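Staff Forums > Office Operations > Supplies and Equipment > Staplers: refill and storage procedure

4 min read
Print this page | E-mail this page

m.bellis_facilities
Colleagues, the revised guidance on desk staplers takes effect at the Todcombe and Soster offices on 18 June 2020. Staplers are to be returned to the supply cabinet at the close of business, filled and closed. Units that jam are to be tagged and placed in the repair tray. Please do not attempt to clear a jam with scissors or a letter opener. Questions may be posted in this thread.
Mared Bellis, Facilities

records_soster
Thank you for the notice. The Records section requests an exemption from the end-of-day return. Our staff prepare files before the supply cabinet is unlocked, and 67 folders were waiting at opening on the last intake date. Returning the staplers each evening would delay that work.

m.bellis_facilities
The request is noted. Records may keep four staplers at the intake counter overnight, provided that they are listed on the cabinet sheet under Room 16.

salazar_annex
I must register a disagreement with the wording "filled and closed." At the Salazar annex we have always asked that staplers be filled by the person who is about to use them. A full strip left in a machine of unknown condition is frequently the cause of the jam in the first place. I would ask that the word "filled" be removed.

records_soster
With respect, that has not been our experience. Our jams come from mixed staple sizes. Someone tops up a half strip with whatever is in the drawer, and the two do not feed together. The remedy is to stock one size only.

flirkinville_frontdesk
The front desk at Flirkinville supports the position of Records. We changed to a single size in November and have sent very few units for repair in the months following. I do agree with the annex on one point — staff should look inside before adding anything.

salazar_annex
Then the procedure should say so. At present it says nothing about inspection.

m.bellis_facilities
The following text is proposed for the inspection step, and comments are welcome.

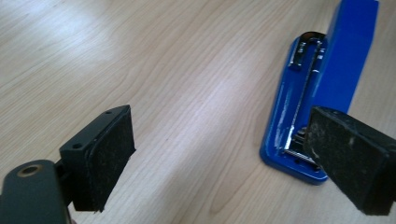 Inspection is to be carried out on a clear table, with the arm raised fully and the base resting flat. Staff should look along the whole length of the staple channel for bent or stray staples before a new strip is added. On a blue stapler such as this one, the bright metal of the channel is easy to tell apart from the painted base. Chips and light marks in the paint are wear only and are not grounds for replacement. A unit should be tagged if the arm does not lift freely or the strip does not advance.

salazar_annex
The inspection text is acceptable to the annex. My objection to "filled" stands.

records_soster
Records has no objection to the inspection text. We would prefer that cosmetic wear be mentioned on the tag form as well. Several units have been sent in for no other reason.

m.bellis_facilities
The tag form (Form 726) will be amended accordingly. The word "filled" will remain for now — the annex may submit its objection in writing, and it will be considered at the next supply review.

flirkinville_frontdesk
Please confirm whether the long-reach staplers are covered. Ours do not fit in the cabinet.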